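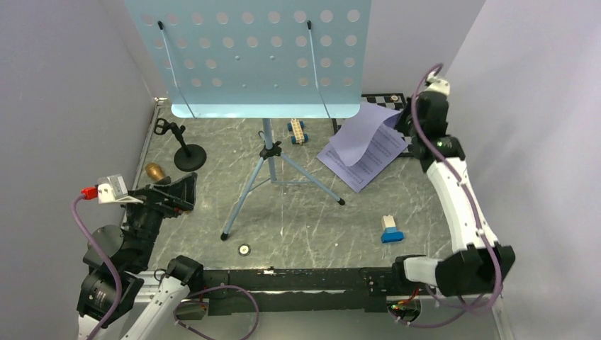 Stand check week starts Monday, and every section is asked to bring in whatever it took home over the winter. That covers music stands, microphone stands, clips and lights. A folding stand like the light blue metal one, with holes punched through the desk and two wire page holders, takes very little looking after, but the joints do work loose with use. Open the legs all the way before you load the desk. Check that both page holders swing out and stay where you put them. If a foot is missing its black tip, tell us and we will fit a new one. Loose sheets go back in their folders at the end of the night — lavender copies included — and should not be left on the floor, where the corners curl and get stepped on.

We have 27 folding stands on the books and would like all of them back in the rack before the spring concert. Gachanja Hall has agreed to let us use the side room for storage through the end of March. After that the rack moves back to the rehearsal room on Nelance Street.

Microphone stands need a little more attention. The small desk models with a round base are easy to tip if the post is leaned too far forward, so keep the clip over the base where you can. Tighten the collar by hand only. Pliers strip the thread, and we lost two last year that way.

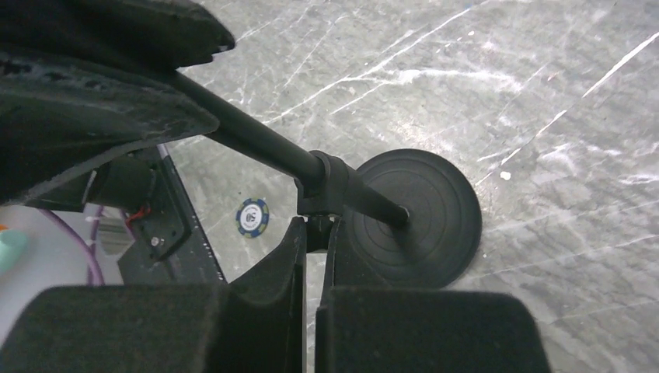 Bases should be wiped with a damp cloth and dried before they go on the shelf. Please leave the base attached to the post. When they are stored separately the nuts go missing, and Pusteo Music in town no longer carries that size.

The repair fund stands at $200 this season. Most of it will go toward replacement clips and feet. If you have spare parts at home that fit, the box by the library cabinet is open during rehearsals.

More from this issue
Spring concert call times
Folder returns and missing parts
Parking at Gachanja Hall
Reed and string orders

Gamberg Community Band > Newsletter > Equipment

Contact the band office | © Gamberg Community Band | Back to top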